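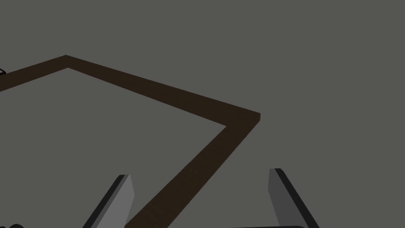 What is domain randomisation, and what is it for? It's a way of training a robot in simulation where you keep changing the simulated world (colours, lighting, friction, camera position, weights) so that the real world, when the robot finally meets it, looks like one more variation it can cope with.

Robotics wiki > Learning in simulation > Domain randomisation

I've been asked to write this entry as I'd explain it over a cup of tea, so that's what you're getting. Corrections go on the talk page, and Valter Magalhães has already left several.

The problem it tries to solve

Teaching a robot arm anything by trial and error takes an awful lot of trials. On a real arm that means worn parts, long nights and someone standing near the stop button. In a simulator you can run hundreds of copies at once and go home at six. Lovely! The trouble is that the simulator is wrong in lots of small ways. Tabletops come out as one flat grey, wood has hardly any grain to it, contact between a finger and an edge is a bit of maths that only partly behaves like contact. A policy (the bit of software that turns camera views into movements) will happily learn those mistakes as if they were facts. People call this the reality gap, or sim-to-real gap.

How it works

You pick the things you're unsure about and give each one a range. Every time the simulated task restarts, the computer draws fresh values from those ranges. Visual randomisation covers surface colours, textures, lights and where the camera sits. Dynamics randomisation covers mass, friction, motor strength and delays -- I'd say delays are the one most beginners leave out, and I certainly did.

Thin, open shapes are a good test. Take a picture frame lying flat: the arm has to work out where one narrow side runs and get a finger either side of it, with a big hollow in the middle that's the same colour as the table. When the wrist camera is close in, it may only get two or three of the sides in view, at a steep slant, so the policy can't lean on seeing the whole rectangle. Change the colour of the frame and the table between runs and it has to pay attention to the edges.

A worked case: the Trorkden frames

The study I know best is Trorkden, because I helped with the boring parts of it. Edith Benavides and Ayana Degefa trained a two-fingered gripper to pick up flat frames entirely in a simulator called Gemska, then moved the policy to a real arm with no extra training. They tried it two ways. The plain version, with one fixed look and one fixed friction value, managed 31 successful lifts out of 272 on the real arm. The randomised version, over the same 272 attempts, managed over 200.

Most of the remaining failures were slips at the corners, where the fingers came down across the joint and pushed the frame along. Mafalda Coelho later reran the trials with 13 randomised settings in place of the original 20 and found very little difference, which rather suggests that some of our favourites were doing nothing. (I still think the table colour mattered. She doesn't.)

Drawbacks

Ranges that are too narrow leave you back where you started. Ranges that are too wide make the task so hard that the policy turns timid -- it learns slow, clumsy movements that sort of work everywhere. Choosing them is still largely guesswork, and the guesses seldom get written up properly. Training also takes longer, and if the simulator leaves something out altogether, such as a frame that bends a little when squeezed, no amount of shuffling the other numbers will put it in.

Related methods

System identification goes the other way about it: you measure the real robot carefully and make the simulator match. Plenty of groups do a bit of both, measuring what's easy and randomising the rest. Adaptive randomisation starts with small ranges and widens them as the policy improves. Madalena Figueiredo's Setico tool does this automatically, and I've found it a bit fiddly to set up but well worth the afternoon.

Related entries
Reality gap
System identification
Setico
Gemska (simulator)
Parallel-jaw grippers
Aoki grasp test
Grasping thin objects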